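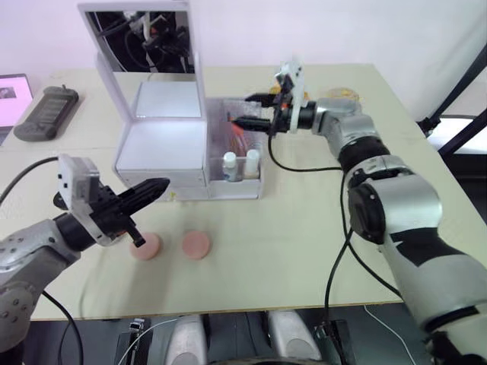 Prasance opens second teaching room for two-armed robots

July 12, 2020

Robotics firm Prasance has opened a second room at its Vitham site for teaching two-armed robots by remote control, doubling the space it has for the work.

In a teaching session, an operator moves both arms through a job from start to finish while the system records the position of every joint, the opening of each gripper and the view from the robot's cameras. The recordings are then used to train software that attempts the same job without an operator.

The company said it had collected 521 usable recordings since the program began, covering 9 tabletop jobs. They include picking up small soft items, opening and closing lidded boxes, and taking brushes and bottles out of an organizer and putting them back.

The jobs were chosen with household and personal care settings in mind. Prasance has previously sold single-arm machines to packaging plants, where parts arrive in the same place each time and movements can be programmed ahead. It said that approach had not carried over well to cluttered tables, where a bottle may be a few centimetres from where it was on the last attempt.

Operators work in pairs. One controls the arms and the other resets the table between attempts, moving items to new starting positions from a printed list. They trade places every half-hour. A recording is thrown out if an item is dropped off the table, if a cable catches on something or if the operator stops partway through to think.

That last rule has been the hardest to meet, according to the company. Software trained on early sessions copied the operators' pauses, and in trials the arms would stop over an item and stay there. New operators now practise each job until they can complete it smoothly before any recording is kept.

The room also has equipment for guiding the arms by hand. In that method, the operator holds the arm itself and pushes it through the movement while the motors offer little resistance. Prasance uses it mainly for short movements that are awkward to control from a distance, such as seating a lid. It is slower to set up, and the operator's hands can block the cameras, so most recordings are still made by remote control.

Control software for the sessions is called Nerkis and was written in-house. The latest version lets an operator slow the arms down near the table without changing how far they reach, a feature added after fingertips were repeatedly pressed into the surface during fine work. Worn fingertips are replaced at the end of a shift if the ridges have flattened.

Soft items have given mixed results. The software can usually pick up a single sponge, but it has more trouble when 2 of the same colour lie side by side, sometimes closing on both or on the gap between them. Prasance said it would record up to 121 more attempts at that job before training again.

Results from the new room will feed into Tufa, the company's planned two-armed bench unit. A first version is to be shown to customers in September, performing the lidded box and organizer jobs. The company has not set a price or said when the unit will go on sale.

Training for the next group of operators is under way in the original room, which will remain in use.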